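Teaching by hand, and other promises

February 18, 2024

I keep hearing that programming robots is over. You grab the arm, or you sit down with a controller, you show it the job a few times and it learns. Aurelio Hinojosa told me so in June and he has told me again since, with slides. So I went to Povach to watch people do it on old desktop computers, the kind of work I used to do myself with a screwdriver and a bad back.
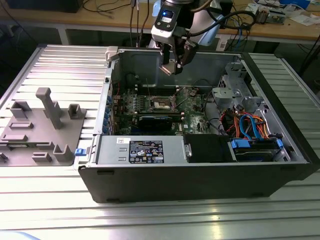 My first complaint is the word "show." When I showed Lensa Mekonnen how to swap a processor, years ago, I did it once and talked the whole way through. The robot wants 2,000 demonstrations, all driven by a person, and it gets none of the talking. Tolera Sisay drove for most of the time I was there. He's good. He is also slow, and he says his wrist hurts by lunch.

I asked what happens with a different model of computer. More demonstrations, Tolera said.

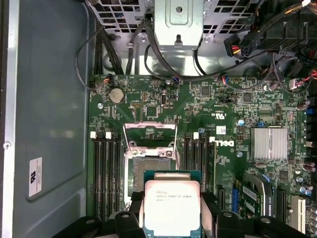
Remote control takes away the thing I relied on most, which was feel. A processor has to go down flat, and my fingers always knew before my eyes did. Tolera has to judge it from a screen. With a Xeon pinched between two thick black fingers and the socket sitting open just past it, I would want a lot more than a camera view. Ashraf Radwan thinks the arm will pick up the careful part from the recordings. Maybe. If the person driving couldn't feel it, I don't see where it gets into the recordings.

I've told Aurelio I'll go back after the next 2,000.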